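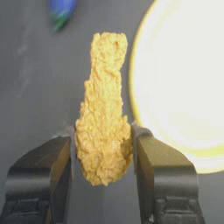

4. Budget and equipment

Our group was given a budget of £1050 for the pick-and-place project. The arm was already in the lab, so the money had to cover the gripper, the wrist camera, test objects and spares. Evander Ritchie collected the quotes and Fiona Skinner kept the spreadsheet.

The gripper was the largest cost. Stilisent quoted £379 for a two-finger model with the mounting plate included. Elent was cheaper, but delivery would have run into August and the plate was extra – we went with Stilisent.

Test objects came to £83. We wanted food shapes with uneven outlines, as plain blocks would tell us little about how wide the fingers need to open.
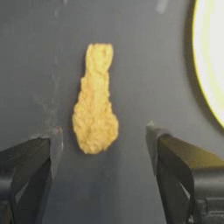 Figure 2. Fried chicken piece on the grey work surface, gripper open.

Two items are still to be decided. Sunita Strickland has asked for a second set of fingers, and the wrist camera needs a longer cable. Both can be paid for from what is left, but the cable should be ordered first.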